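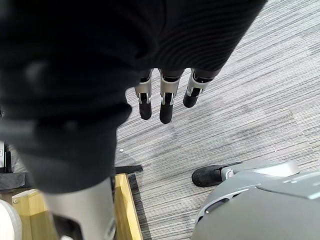 4.2 Floor-Level Tidying With Covered Hands

Figure 3 was recorded by the wrist camera during the floor-level portion of the study. Three fingers extend below the hem of the black knitted covering, over striped carpet tile, and a further finger with a black tip reaches in from the gray housing at the lower right. The rim of the wooden box is at the lower left.

The task set follows the household list proposed by MacKinnon in the Zernari report. It asks a two-handed system to pick up small items from the floor, place them in an open box, and leave the surrounding area clear. Each of the eight object types was presented in varied positions, for a total of 536 attempts. Operators at the Hillar site were allowed to stop an attempt but not to correct it.

Results were uneven. Rigid objects with a clear edge were collected reliably when they lay well away from the box. Performance fell sharply within 30 cm of the rim, where the planner often chose a path that brought the forearm against the side of the box before the fingers had closed. Soft and flat items remained the hardest group, and more than 40 attempts ended with the fingertips pressing the item into the carpet without lifting it.

The fabric covering was kept on both arms throughout the study. It reduced scuffing of nearby furniture, but loose folds sometimes blocked the wrist view at low approach angles. The Sostik controller treats a blocked region as free space, and we consider this the main source of the contacts noted above. A tighter sleeve was tested in August and is discussed in Section 5.

We conclude that the system can assist with floor tidying under supervision. It does not yet meet the Maddocks criteria for unattended use in an occupied home. Clearing time was also well above that of a person doing the same work, and we did not attempt to tune for speed.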